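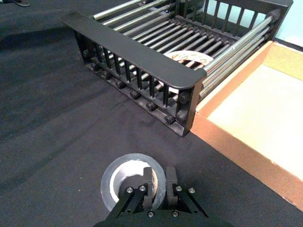 Ostus bench arm, six weeks on the packing tables
Posted 16 August 2024

Our shop in Stunditwood took one Ostus arm on a trial lease through Ceser, the regional dealer. I run second shift on the returns and kitting side, so I got to live with it.

Picking things up is its strong side. Tape rolls, plates, small boxed goods, it manages most of them if they're spaced out. The two-finger gripper can put one finger down the hole of a roll and close on the side wall, same as I would. Shiny stuff slows it down. Wire racks slow it down a lot, and anything sitting down between the rods usually gets left for a person.

Ceser's sheet promised 330 picks an hour. Our best full hour was 42 short of that, on one item, with somebody standing there feeding it. On mixed returns I quit writing the numbers down.

What bothers me more is what happened to the job. Two people who used to pack now clear faults and straighten items so the arm can reach them. Same pay, less moving around, more waiting. One asked to go back to the dock after a week. Management says the hours are "freed up." I'd like to see where they went, as the schedule looks the same to me except for the 30 minutes of setup before each shift.

To be fair, wrists are less sore on tape days, and the screws on the gripper are easy to get at when you swap fingers. The Selvanayagam software is decent once you find the pause button, two menus deep.

Lease is up for renewal in September. I'd keep it for single-item runs and put the packers back on everything else. Two stars, maybe a third if they fix the pause.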